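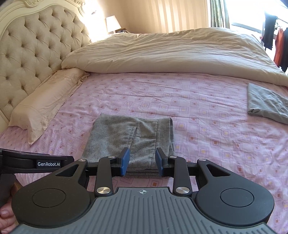 Folded gray clothes on a bed with a tufted headboard.

Explore > Around the House > Fabrics

Reading time: 2 minutes
Print this page | E-mail this page

Why Does Folded Cloth Stay Flat?

Cloth is made of yarn, and yarn is made of thin fibers twisted together. When you fold a garment, the fibers along the fold bend. Pressing with your hand bends them further and pushes air out from between the layers.

A bed is a useful place to fold. It is wide enough to lay out both sleeves or both legs.

A duvet works the other way. Its filling traps air, and trapped air slows down heat. Folded back, a thick duvet makes a puffy roll - it does not lie flat like a shirt.

The buttons in a tufted headboard pull the fabric inward at fixed points. The cloth between them forms diamonds.

Word to know: CREASE - a line left in cloth where it was bent.

Text: Jiahui Xia. Checked by Mohandas Kotian.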